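**Progress report, September 2026**
Coffee corner and shared kitchen, Skorngate building
Prepared for the Ersoy fund

Work on the kitchen is on schedule. The grant covered the refit of the ground floor room, basic equipment for hot drinks, and the first season of the morning coffee table. Of these, the refit is finished, the equipment is mostly in, and the coffee table has started.

## Room

The old counter was taken out and the wall behind it was patched and painted. The sink stayed where it was, which saved us the cost of moving the pipes. We had budgeted for a new floor, but the old one cleaned up well enough after two passes with the machine, and we would like to keep that money for shelving. Please let us know if that needs a formal change request.

The electrician added a second circuit for the kettle and the grinder. Before that, running both at once tripped the breaker. It has not tripped since.

The one open item is the extractor fan. Stidov delivered the wrong size and has agreed to replace it. The new part is promised for November. Until then we keep the window open when the kettle is on, and we are not doing any cooking in the room.

## Equipment

The grinder and kettle came from Ulta. The grinder is louder than we expected, so we grind before people arrive and store the coffee in a closed tin. Taste has not been a complaint so far.

We bought mugs and small glassware secondhand and kept the total for that line to $983. It includes dishes, spoons, two trays and a drying rack. Seven pieces arrived chipped and were refunded.

Storage is the weak point. The lower cabinet is full, and the larger trays currently stand on the floor beside it. Shelving would fix this.

## Morning coffee table

The table runs on 3 mornings a week. People come in, make a drink and sit down. There is no sign-up. In the first weeks most visitors were from the building, and lately we are seeing people from across the street as well. The target in the application was 100 visits by the end of the first season, and the sign-in sheet shows we are ahead of that pace.

We changed one thing after the first week. At the start everything was put out together on the counter, and people had to reach past each other to get at it. Now we use a white table and set out only what one person needs to begin: a mug, beans in a clear glass so newcomers can see and smell what they are getting, and a spoon in a small glass dish. Milk and sugar stay on the counter.
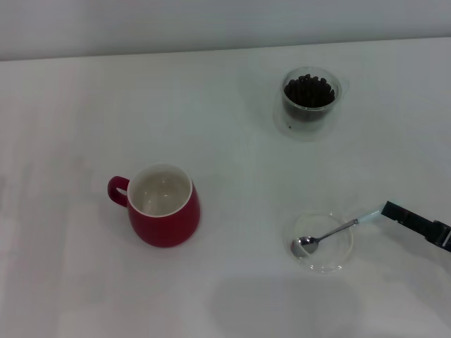

The line at the counter is shorter with this layout, and cleanup goes faster. Glass dishes are hard to see on a white surface, and one has been knocked off the table and broken. We may switch to a colored saucer when the remaining ones need replacing.

## Spending

Spending is within the approved total. The refit came in under budget because of the floor. Beans are running slightly over, as people tend to have a second cup. We can cover this from the supplies line without moving anything else.

## Next steps

- Fit the extractor fan when it arrives from Stidov
- Get a quote for wall shelving
- Descale the kettle and post a schedule for it
- Send the full visit figures with the next report

Receipts are in the shared folder. The refund from the chipped mugs and dishes is listed separately at the end.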